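**Robot equipment planning** is the work of deciding what robotic equipment an organization needs, what it will cost over its working life, and in what order it should be bought. The term covers the arms themselves and everything that has to be paid for alongside them: instruments, grippers, cameras, lighting, practice materials, room changes, training time, and service. In small programs the work is often done by the same people who will run the equipment.

## Scope

A plan usually starts from a list of tasks and works back to the hardware. Fine work such as suturing calls for jointed instruments, a steady magnified view, and a supply of thread and needles. Handling cloth or bedding calls for wider grippers and a camera close to the fingers. A program that wants both kinds of work normally budgets for them as separate lines, because few parts carry over from one to the other.

Rodel Policarpio, in a planning guide written for the training center at Pascual, divides requests into "must run on day one" and "can wait for a second order." The guide puts instruments, a spare light source, and a first stock of suture in the first group. Extra displays and storage furniture go in the second.

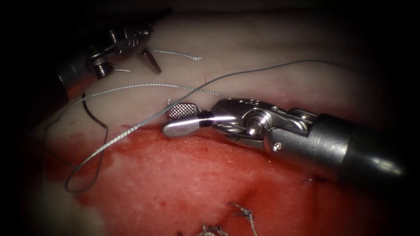

Instruments are treated as consumables even when they can be used many times. Cable-driven wrists wear, and a needle driver that has lost its grip is of little use for practice. The Pascual guide sets aside money for replacements from the first year and asks that every instrument be logged by number of sessions.

## Cost categories

Costs are commonly sorted as follows:

- **Capital items.** Arms, control stations, carts, fixed cameras.
- **Instruments and end parts.** Needle drivers, graspers, gripper fingers, adapters.
- **Consumables.** Suture, needles, practice tissue, cleaning supplies, drapes.
- **Room costs.** Power, floor loading, lighting, window coverings, network drops.
- **People.** Operator hours, instructor hours, time lost during installation.
- **Service.** Maintenance contracts, shipping for repair, loaner units.

Room costs are the ones most often left out of a first budget. Cameras mounted near a gripper are easily overwhelmed by a bright lamp at close range, and the rest of the room may then come out too dark to be of use. Dimmable lights and curtains are cheap next to an arm, but they have to be ordered by somebody, and they often fall between the equipment budget and the building budget.

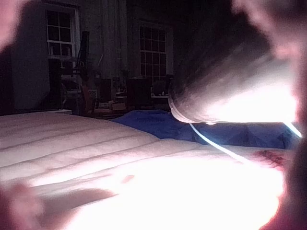
Floor space is the other common gap. The Skunow workshop, which tests grippers on household textiles, planned for the reach of its arms but had no place to put tables, stands, and carts once they were in. Its second plan added a marked storage area and a fixed cable route, and moved the control station to the opposite wall.

## Estimating consumables

Consumables are estimated per session and multiplied by the number of sessions in the budget year. For suturing practice, the main items are thread and tissue. A learner may place several stitches on one piece before it is replaced, so tissue use depends on how closely the stitches are spaced and whether both sides of the material can be used.

Jomar Ocampo's worksheet for the Celau program assumes 28 sessions in a term, with 2 packs of suture per session and a reserve for broken needles. Braided and monofilament thread are entered on separate lines. They handle differently under the instruments, and instructors tend to run out of one well before the other.
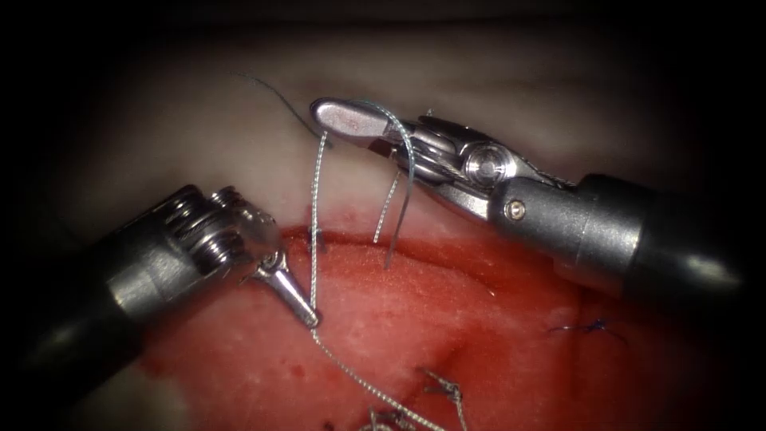 ## Purchase, lease, and shared use

Outright purchase suits programs with steady use and a technician on site. Leasing spreads the cost and usually includes service, but return conditions can be strict and should be read by the person who will pack the crates. Shared use between departments lowers the cost per hour and raises the amount of scheduling.

Secondhand equipment is a fourth route. Buyers are advised to ask for the session log, the date of the last calibration, and a written statement on whether instruments are still made for the model. Reinhold Teuber, who handled purchasing at Plasero, declined an otherwise sound system after learning that replacement wrists had a lead time of 37 weeks.

## Gripper selection

Grippers for cloth work are chosen by finger shape, surface, and opening width. Folded sheets and heavy layers need a wide opening; single sheets need a thin tip. Soft fingers cost less to replace in most catalogs, while rigid ones hold their shape longer. 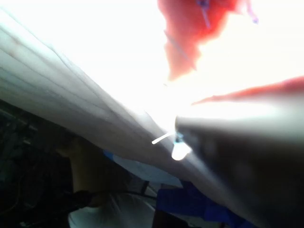

Spare fingers are best ordered with the first shipment. A change of finger also means new settings and a fresh round of trials, and these hours belong in the budget under people. At Skunow the trial textiles are kept as a fixed set of mixed colors and weights, so that results from one finger can be compared with results from the next.

## Timing

Orders are usually placed in stages. A typical sequence is site survey, room changes, capital items, instruments, and then a short acceptance period before the final payment. Programs tied to a school year often aim for delivery by May, leaving the summer for setup and staff training.

Acceptance tests should be agreed on in writing before the order goes out. Princess Espiritu's checklist for Celau asks for full joint travel on each arm, a clear picture from every camera under working light, and one complete task done by a member of the buyer's own staff.

## See also

- Total cost of ownership
- Preventive maintenance
- Surgical skills training
- End effector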